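The Derneck Minutes

The review of the grasp planner was convened on 2023-10-08, in the upper laboratory at Derneck. Present were Brynhildur Vestergaard, who held the chair, Abdelilah Ait Ali for the planning group, and Naima Nasr, who had been asked to take the minutes and had been told that they should be complete.

Mr. Ait Ali reported that release 37 of the planner had stopped choosing. It received the camera view, divided the pile into objects, ranked them by the expected cost of removal, and then returned no target. The log held 593 ranked lists and no fault. Each list was valid. In every one of them the two best candidates had exchanged places before the arm could be given a path.

Ms. Vestergaard asked whether the matter lay with perception. Mr. Ait Ali replied that it did not. He asked that his answer be entered as given, and it was.

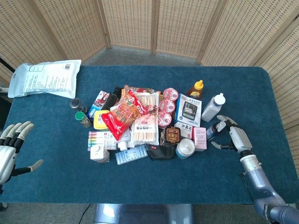
The ranking module had been written by Danylo Hrytsenko, who left Derneck in July and whose desk had not been assigned. His comments in the code were brief and courteous. One of them, at line 225, concerned objects whose supports could not be fully seen, and instructed the planner to wait for a better view. Mr. Ait Ali read it aloud. He observed that the three cups with the red and white lids leaned in a row, that the chopsticks beside them stood against other packages, and that no view from the head would ever show what lay beneath. The white bottle at the right stood slightly apart from the rest and could be taken without consequence. The planner knew this. It had been told to wait, however, and the instruction came first.

Ms. Nasr asked how long it would wait. The question was not on the agenda – the chair allowed it.

"There is no limit in the code," said Mr. Ait Ali. "He did not write one."

Ms. Vestergaard considered this for longer than the minutes could properly show. She then directed that a limit of nine seconds be added, after which the planner would accept the view it had and select the object of least cost. She further directed that the comment be kept.

Mr. Ait Ali asked whether it should be marked as out of date.

"Leave it as he wrote it," she said.

The change was entered that afternoon. Ms. Nasr remained in the laboratory to record the result, and wrote down the time at which the right hand began to move.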